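The Long Table Comes Back

Shared meals in apartment buildings are cheap, slow to organize and harder to stop than to start

By Joscha Rathjen

At six in the evening the ground floor hallway at Irkuneo smells of onions. The building has 45 apartments on five floors, and until two years ago most of the people in them knew each other by their bikes. Now, once a month, a good share of them eat together in what used to be the package room.

The meal has no name. The sign-up sheet goes up by the mailboxes a week ahead and has three columns: apartment, how many people, what you can't eat. Dinner costs five dollars. Children are free until they are tall enough to carry a stack of plates, a rule that has led to some arguments.

Kiều Võ started it after a power outage in August. Her freezer was thawing and so was everyone else's. She knocked on doors up and down the stairwell, and by eight there were four camp stoves going in the courtyard. "We had dumplings, fish sticks and half a lamb," she says. "I had lived here nine years and I met eleven people that night."

The power came back before midnight. A few weeks later someone slid a note under her door asking when the next one was.

What it takes

The first indoor dinner used paper plates and filled three trash bags. The second used whatever people brought down from their own kitchens, and for days afterward there were messages about missing spoons. Võ then bought secondhand tableware from a restaurant that was closing. She paid $385 for plates, bowls, glasses, serving dishes and a box of mixed cutlery, and the building's social fund paid her back over the winter.

Very little of it matches. The restaurant had changed its style more than once, so plain steel sits next to copper-colored pieces, and the heavy bowls come in two sizes that won't stack together. Diners don't seem to care. The younger children hunt for the copper forks and trade for them.
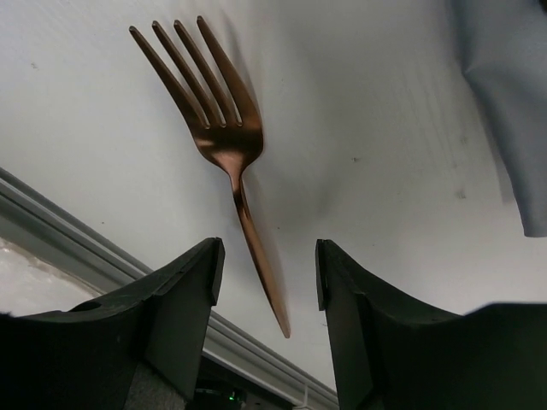
Who cooks

Every building I visited had a different answer, and the answer seemed to decide how long the dinners lasted.

At Irkuneo a team of three cooks each month, and a household can't cook twice in a row. The menu has to work in two large pots and one oven. Soup, rice and a tray of roasted vegetables is the standard. Anything more ambitious tends to put dinner back an hour, and the families with small kids leave.

At Zodov, a former shoe factory across the river, one man cooked everything for a year and a half. Abundio Ponce had run a canteen before he retired, and he liked to do it his way. The food was very good. When he had his hip replaced the dinners stopped, and it took seven months for anyone to pick them up again.

"I should have let them chop," Ponce says. "I didn't like how they chopped."

The dinners at Zodov are now potluck, with a list to prevent a table of nothing but pasta salad. Ponce makes the bread.

A third group, in the row of houses known as Lý, gave up on cooking altogether. They order from a different local restaurant each time and put the money into a shared jar. It costs more, and attendance is lower toward the end of the month, but no one has to wash a pot.

The money

Costs are small compared with most things a building pays for. Irkuneo spent $1,309 on its dinners last year, including the tableware, and took in a little over $1,000 from diners. The social fund covered the difference. Food was the largest item by far. Dish soap, a second folding table and a replacement for a cracked oven door made up much of the rest.

Insurance comes up at nearly every first meeting. In the buildings I visited, the existing policy covered a private dinner for residents in a common room, and stopped covering it once tickets were sold to the public. Anyone planning to invite the whole street should call first and ask for the answer in writing.

Laundry is the job that gets forgotten. Irkuneo owns cloth napkins and several tablecloths, all of them donated, and for a while they went home with whoever was standing nearest at the end of the night. Some came back pink. Now there is a rota on the inside of the cupboard door, and the cloths are washed, folded and back on the shelf by the end of the following week. Zodov uses oilcloth and a sponge.
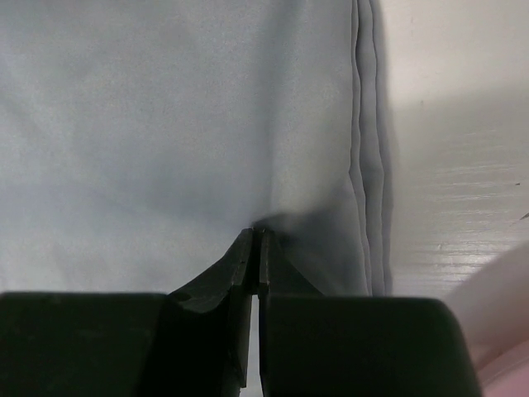
Vinh Âu thinks the whole thing is oversold. He says a dinner once a month is pleasant enough, but that people who already get along are the ones who come, and that the neighbor who plays drums at eleven at night has never signed the sheet.

He has a point. At Irkuneo the same twenty or so households account for most of the names. The top floor, where the leases are shorter, hardly appears. Võ has tried putting the sheet in the elevator and moving dinner to a later hour. The later hour brought in two nurses and lost a family with twins.

Boris Mujić, who moved into Zondasham in the spring, had the opposite problem. His building had so many people wanting to come that the room couldn't hold them. They split into two sittings, and the first one wouldn't leave. The group now eats in the yard when the weather allows and takes a break from November to March.

Starting small

The organizers I spoke to gave much the same advice. Pick a fixed evening and keep it, even if only six people sign up. Cook something that can wait. Ask about allergies on the sheet and again at the door. Write down who has the key to the room, and make sure a second person has one too.

They disagreed on alcohol. Zodov allows it, Lý leaves it up to the host, and Irkuneo dropped it after a long evening that Võ would not describe.

Next month's sheet is already up by the mailboxes. Lentil soup, it says, and below that, in a different pen, someone has asked for the dumplings again.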